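5 Setting up the garment bench

This section covers the fittings that go on and around the bench for cloth handling. It assumes that both arms are built, that firmware has been loaded on the Balogh controller, and that the joints have been zeroed as in section 4. If you are using a single arm, follow steps 1 to 6 for that side only and skip 5.3.

5.1 Mounting the arms

1. Switch off the supply at the wall and wait for the lights on both arms to go out.
2. Lay the slotted rail along the front of the bench, parallel to the table edge. Fix it at both ends before putting any weight on it.
3. Slide the left base mount onto the rail and tighten its brackets by hand.
4. Do the same for the right base mount. Leave 400 mm between the inner faces of the two mounts.
5. Check that each mount sits flat. A mount that rocks will throw out the calibration in 5.3.
6. Tighten all brackets with the hex key, working across each mount from corner to corner.

CAUTION: The arms drop when power is removed. Fold them down to the rest position before switching off, and keep hands out from under the elbows.

Note: Early Niter brackets have a shorter bolt which bottoms out before the clamp closes. Fit one washer under each bolt head.

5.2 Cables

7. Run the cable along the outside of each arm and tie it at the upper and lower links only.
8. Leave a free loop at the elbow. Move the arm by hand through its full travel and confirm that the loop does not tighten or catch on a joint.
9. Plug the left arm into port A and the right arm into port B. Swapping them does no damage, but the software will mirror every movement.
10. Switch on. The light on each arm should turn green. If one stays off, reseat the plug at the controller end first.

5.3 Calibrating the pair

11. Clear the table completely.
12. Start the Jerkex panel and choose Bench, then Pair.
13. Guide the left gripper to the centre mark and press Store. Repeat with the right gripper.
14. Read the offset shown on the panel. Any value up to 2 mm can be accepted. If it is higher, go back to step 5.
15. Set the speed limit to 2000 in both the Left and Right fields. The panel does not copy the value across.

CAUTION: Do not raise the speed limit while anyone is loading the bench. The stop button must be within reach of whoever is standing at the rail.

5.4 Placing the rack and basket

16. Stand the clothes rack at the back right of the table with its base flat on the surface. Do not screw it down — a rack that can shift is less likely to strain a wrist joint if the gripper snags.
17. Put the hangers on the rod with all the hooks facing the same way.
18. Stand the basket at the back left, against the wall.
19. Place one garment on the open table between the arms. It need not be folded or smoothed.

Note: Start with plain, soft garments. Thick seams, zips and buttons can stop the gripper from closing fully, and the panel will report error 682. Clear it by opening the gripper from the panel. Do not pull the cloth free by hand while the motors are on.

5.5 First pick

20. Choose Manual and lower the left gripper until it presses lightly into the cloth.
21. Close the gripper and raise it slowly. If the cloth slips out, go 5 mm lower and try again.
22. Keep the right gripper open and above the table during this test. Bring it in only when the left arm holds the cloth reliably.
23. Save the height under a name you will recognise. The Rumley routines in section 6 ask for it.
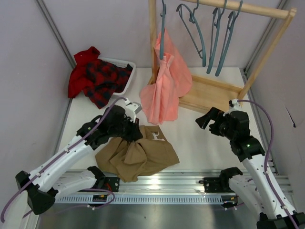
Fig. 5. Left gripper lowered into the garment, right gripper open; rack and basket at the back.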